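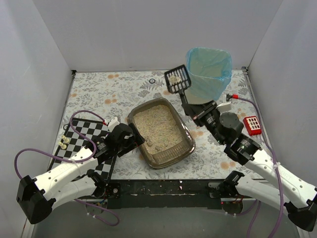
Handing litter duty to the arms

Our cat shelter at Gaditstead has 6 trays on the robot bench's daily list, and I used to scoop every one. Now I set up and check — my back loves it!

Step 1. Put the tray between the arms and line the bin with a fresh bag.

Step 2. Start the routine and watch the grip on the black handle. If it slips, hit pause and reseat it.

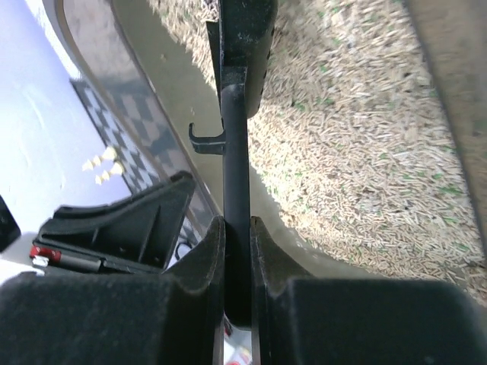 Step 3. Check the litter yourself and log any odd clumps. I still want human eyes on that part.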